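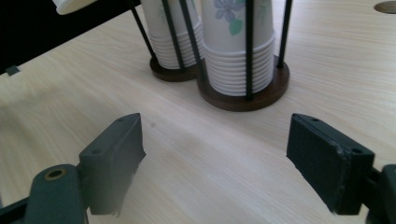
Figure 1. Paper cups stacked upside down in their holders.

Paper Cups on Campus: What Do We Throw Away?
Sânziana Ilie, Mirthorpe College

I started this project because I love coffee and felt a little guilty about it! My question was simple: how many single-use cups go through the Fivholm café, and would people bring a mug if it saved them money?

Café staff kept a tally for me over two school weeks. In the first week, with normal prices, they handed out 1,813 paper cups. In the second week we put up a sign offering a small discount to anyone with their own mug, and the count dropped to 1,397. I was thrilled – I had guessed the sign would do almost nothing.
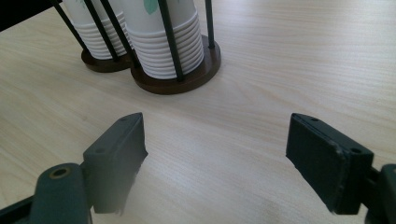
Figure 2. White paper cups in two dispensers on a wooden table.

I also handed out a survey and got 257 back. The most common complaint was having nowhere to rinse a mug between classes. Several people wrote whole paragraphs about this, and they were so much fun to read.

There are limits. It rained hard on Friday of the second week, and the café was quieter that day. Next I want to try a mug shelf near the sink, starting with 100 donated mugs, and run the tally again in October.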